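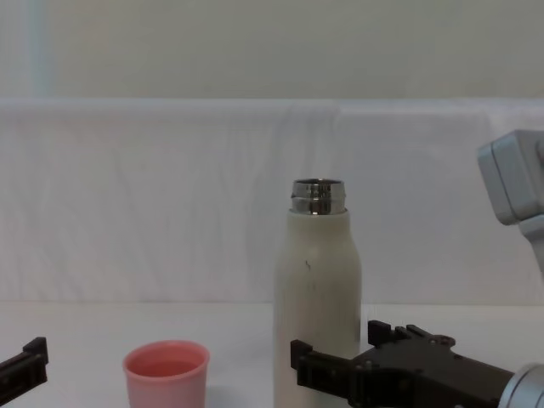

Section 7. Teaching the Pour

Read this with the arms powered down and your coffee on some other table. These steps assume you finished Section 6, both Zultitz arms are bolted to the bench, and the emergency stop does what its name suggests. Press it once now. If the arms keep going, return to Section 2 and think about your life.

1. Hang the backdrop cloth behind the table. An old bedsheet will do. The tracking software, Mushi, gets attached to background objects and once spent an afternoon aiming for a doorknob.

2. Set the cup within reach of both arms and the bottle a little way off. Take the cap off the bottle. The arms can't, and they will try.

3. Load routine 11 and choose DRY RUN. The bottle stays empty until step 7.

CAUTION: "Dry run" describes the bottle. It doesn't limit the speed. Speed has its own menu, two screens away, where Rosalba Rinaldi hid it in an early version and where it has remained.

4. Close the right gripper on the middle of the bottle. Start with grip force at 61. Higher numbers dent things.

5. Lift and turn the bottle on its side, so that the neck comes toward the cup. Go one joint at a time, wrist last. Save a waypoint when you like what you see. Save another when you stop liking it, so you know where that is.
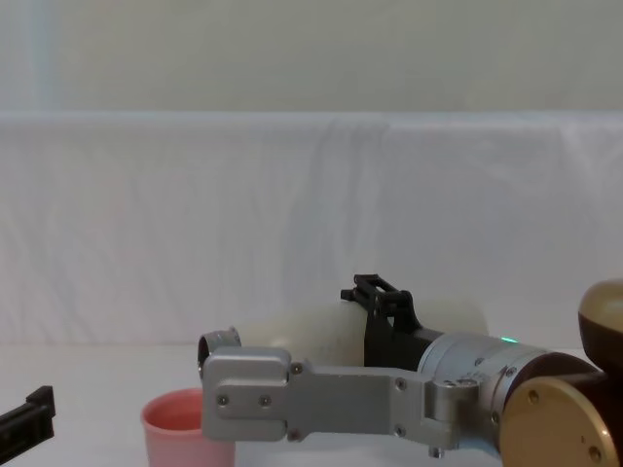 Rocío Quezada writes that on her Cloretmont build the wrist drifts at this point unless it has been left powered for a while first, and that she now runs the warm-up twice and goes to make toast. She also asks whether the waypoint list could please be sorted by something other than mood.

NOTE: The list is sorted by time saved. The clock resets at every power cut, so Rocío has a point.

6. Park the left gripper open and well clear of the cup. It has no job in this routine. If it moves anyway, you loaded routine 12, which is the handshake.

Check the neck against the rim from the front and again from overhead. A bottle can look perfectly lined up from one side and be ready to water the bench from the other.
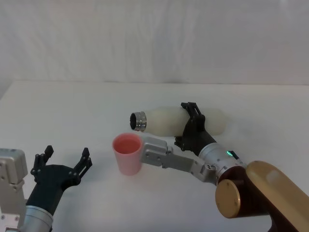
Fig. 7-3. Bottle on its side in the right gripper, neck near the cup, left gripper open.

7. Fill the bottle one-third full with plain water. Juice gets into the finger joints, and Bakari Mosoti is tired of cleaning them.

8. Run the pour at the slowest setting with a hand on the stop button. Error 2172 means the wrist has reached its limit. Back it off, save a new waypoint and repeat from step 5.

CAUTION: Keep towels within reach of you and out of reach of the arms.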